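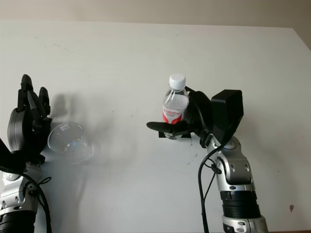

Vinau is launching the Koker table mat today, Apr 2, 2025, and I get to be the one to tell you about it! I'm In-ho Yook, I started Vinau, and I've spent more of my life than I'd like to admit wiping rings off break room tables. Koker is a small mat for a single drink, and that's the whole product. Put it on a plain white tabletop like ours and you get the idea right away: the bottle with the red-and-white label has its own little black square to stand on, and the clear plastic cup lying on its side next to all this has no spot at all. I know which one I'd bet on to still be where I left it after lunch.

We made the first batch in February, 300 mats, and handed them out to people who share tables at work. Some came back with notes (thank you, I read every one), and the note we got most was that the mat should be smaller. So we made it smaller. People don't want a placemat, they want a place to put a drink down and go back to what they were doing. Our table has scuffs and little dark specks all over it from before we had this idea, and I'm leaving them alone. 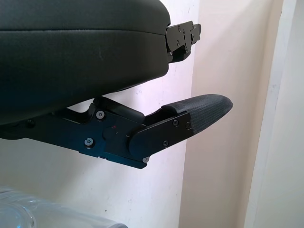 Koker also has a big sister coming, and we're calling it Ki. Ki is our wipe-clean cover for break room seats and pads, and it took us much longer to get right than the mat did. Dark upholstery is forgiving about coffee and terrible about everything pale – the big black cushion at our place has a faint lighter scuff on its side, below the seam, and once you've spotted it you can't stop looking at it. It's a plump, rounded thing too, and a flat cover pulls tight over an edge like that and then slides. We went through 5 versions before one stayed put. Ki will go on sale once we've settled on a fabric supplier, and I'll send out a separate note when that happens.

Back to the mat, and to what people set on it. We tried cans, mugs, paper cups and a truly enormous thermos, but plain bottled water is what most of our testers drink at the table, so that got the most attention. 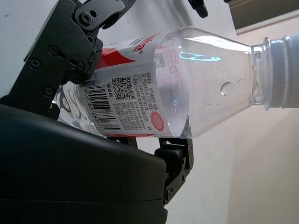
Bottles from different stores were a big part of the testing, and so was the question of whose bottle is whose. Two of the same brand on one table look exactly alike. You'd think a label with that much printed on it would help, what with the red band, the columns of Chinese text, the QR code and the barcode, but there's no room left over to write your name! Koker has a blank strip along one side for a name or initials in ordinary marker, and it washes off with dish soap.

The first full run is 2000 mats, all black. You can order them from Vinau directly or pick them up at our shop in Norkosik, at 41 Mill Street, where there's a table set up for trying them out. Offices and schools that want a larger order should write to us first so we can set the boxes aside.

Press contact: In-ho Yook, Vinau, Norkosik. Sample mats are available for reviewers on request.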